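Manell padded fingers, two months in
Review by Rongrong Xia

I put off buying these long fuzzy-faced fingers for ages - $50 a pair felt steep next to the plain gray ones we already had - but clear bags full of little colorful things kept beating us, so I gave in, and I'm so glad!

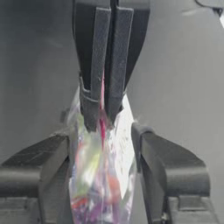 Against the plain gray fingers

The plain ones are fine with boxes. A zip-top bag lying flat is harder, and I still fuss over the angle every time.
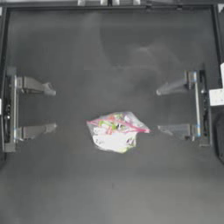 Last changed: 2023-05-22

I'd buy the Manell pair again.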